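Before you buy a robot for the house

Start with a tape measure. The Rustley showroom floor is as flat as a bowling green, and yours isn't.

Write down every step, doorway and carpet edge, then everything that lives on the floor. Our list ran to 22 lines before we had priced a single machine.

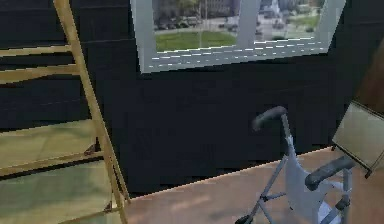
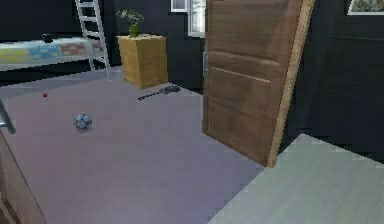

Floor clutter is the cheap problem. A lidded box costs less than any robot clever enough to go round a football - and a guitar can hang on a wall. Steps are the dear one, so ask for a home trial before paying.

Put 2 columns in the budget: purchase and upkeep. Tustora quoted us 89 pounds a year for brushes and filters, a figure printed very small. Leave room for a ramp as well.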